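How to sort a box of mixed play blocks (and keep it sorted)

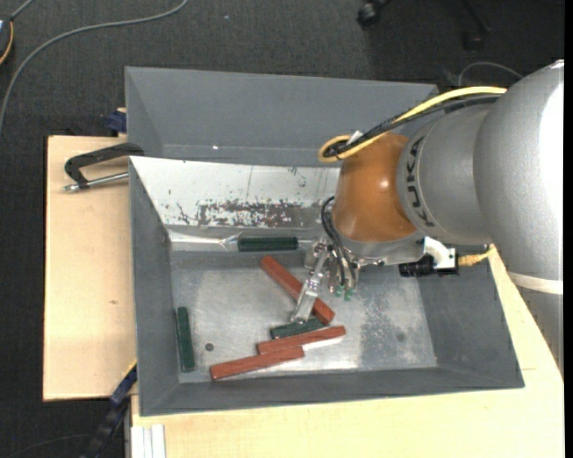 Last changed: Monday, October 16, 2023

I've put this off since August, when I tipped our whole Gretholm tub out on the carpet and found 274 blocks in it, from at least three different sets. If yours has gone the same way, set aside an afternoon and make a pot of tea first.

What you need
One grey bin, or any low tub with sloping sides
A few lidded boxes (I use the Tumholm ones, medium)
A damp cloth and an old towel
Masking tape and a pen

1. Start with one shape
Pick the long ones. They're the easiest to spot in a heap, and once they're out the pile looks far less grim. I do them in small batches, three reddish-brown and three dark green, and only fetch more when those are dealt with. Six in the bin is plenty! Any more and they lie on top of each other and I start missing the grubby ones.

2. Raise the bin up
I used to sort on the floor and my knees complained for days. Now the bin goes on some pale wood above the carpet, which is much kinder, and on a dark carpet like charcoal you'll never find a dropped green block anyway.

3. Wipe and check
Go over each block with the damp cloth – damp, please, don't soak them – and feel along the edges for rough bits. Put anything rough to one side for sanding. Leave the rest on the towel overnight.

4. Colour or shape?
I've tried both. Sorting by colour looks lovely on the shelf, but my lot build by shape, so by teatime it was all muddled again. What works for us is shape first, then a strip of tape down the middle of the box with reddish-brown on one side and green on the other.

5. Label the short end
Not the lid. Lids get swapped about (ours live under the sofa half the time).

Don't worry if your bin is scuffed. Chips and scratches on the inside don't matter a bit for this job, though I'd run a finger over them in case something's sharp.

Next up is the Marty train track, once I've found the other half of the bridge.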